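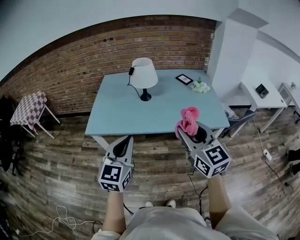

**Missing rows after updating Memomden, what am I doing wrong?**

**plotholes** wrote:

Hi all, longtime lurker, first real post. I updated Memomden over the weekend (yes, in the middle of a revision, I know, I know) and reran the script for my reading-time study. Same CSV, same script, same laptop. The old version read in 1213 rows and the new one gives me 900. No error. The group means moved a little and one of my intervals now crosses zero, and I have a reviewer waiting on this table.

I tried a fresh session, reinstalling, and moving the file out of my synced folder in case that was doing something weird. Same result every time. I do have blanks in one column, "prior_score", but I don't even use that column in the model!

Has anyone seen this? I'd rather not roll back unless I have to, because the new plots are so much nicer.

---

**gapewide** wrote:

Oh, I know this one, it got me in January on the beta. The loader used to drop incomplete rows when you fit the model, so only the columns in your formula mattered. Now it drops them when you read the file, so a blank anywhere kills the row. Try this:

```
d = load("reading.csv", drop_blank = "model")
```

That should put you back on the old behavior. It's in the release notes, way down under "Housekeeping," which is a funny place to put something that changes people's sample size.

— Tegwen Gape

---

**plotholes** wrote:

YES. All the rows are back and the table matches my old one to the last digit. Thank you thank you thank you. I lost most of a day to this.

---

**morgan_fan** wrote:

Glad it worked, but I'm going to be a bit of a grump here. I think the new default is right and the old one was the bug. If you fit three models with different columns, the old way gave you three different samples and you'd compare them like they were the same people. I reviewed a paper that did exactly that and the authors had no idea.

Also, if an interval moves across zero when you lose a quarter of your rows, I'd want to know who those rows were before I picked the version I liked better.

---

**gapewide** wrote:

I don't disagree about comparing models, that's a real problem. But throwing out a row for a blank in a column you never touch? My files have a "comments" column. It's blank for almost everybody. On the beta my whole dataset vanished and I got a plot with axes and nothing on it. 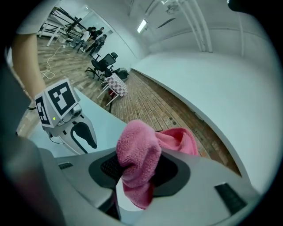
If they want one sample across models, they could make you list the columns you care about up front. Jonier does it that way and I've never had trouble with it. You type a few more words at the top of the script and everybody can see what you meant.

---

**morgan_fan** wrote:

Jonier also takes forever to fit anything with random slopes, so let's not get carried away :)

The comments column thing is fair, I hadn't thought of text columns. I work with pretty clean exports and never see it.

---

**jdhan** wrote:

Jong-dae Han here, I wrote the loader change, so you can aim the tomatoes at me.

Some background. We kept getting reports from people whose row counts didn't match between the summary table and the plot. Dropping at load fixed that in one place, and the patch was small, so in it went. We talked about a warning and I left it out, since the console was already pretty noisy. I'd put it back if I were doing it over.

What's merged on the dev branch as of 2025-08-12:

- the loader prints how many rows it dropped and which columns had the blanks
- text columns are ignored by the check
- `drop_blank = "model"` stays and won't be deprecated

The default itself stays the same for now. I'm open to Tegwen's idea of listing columns, but it breaks a lot of scripts and I'd want to save it for version 11.

---

**gapewide** wrote:

Thanks for turning up, and no tomatoes. The printed message would have saved me completely. Could it go in the saved output too, and not only on the console? I run everything overnight through Dresow and I never see the console.

---

**jdhan** wrote:

Good point, yes. It can go in the header of the results file. Would you open an issue so I don't forget? I will forget.

---

**plotholes** wrote:

Back with an update, because morgan_fan made me feel guilty. I looked at the dropped rows and they're nearly all from one school, where they never gave us the prior scores. So that's one whole site going missing, which is a lot worse than random blanks. I'm keeping the full sample for the main table, and I'll put the smaller one in the supplement with its own 95% intervals so the reviewer can see both.

Does anyone have wording they like for that? My draft sentence is very long and has two semicolons in it.

---

**morgan_fan** wrote:

Reporting both is what I'd ask for as a reviewer, so good on you. For wording I usually name the site, say the score wasn't collected there, and point to the supplement table. Short is fine. Still think the default is right, by the way.

---

**gapewide** wrote:

Of course you do. Issue's open, I copied plotholes's before and after row counts into it, hope that's okay!

---

**plotholes** wrote:

Totally okay. I got rid of one of the semicolons.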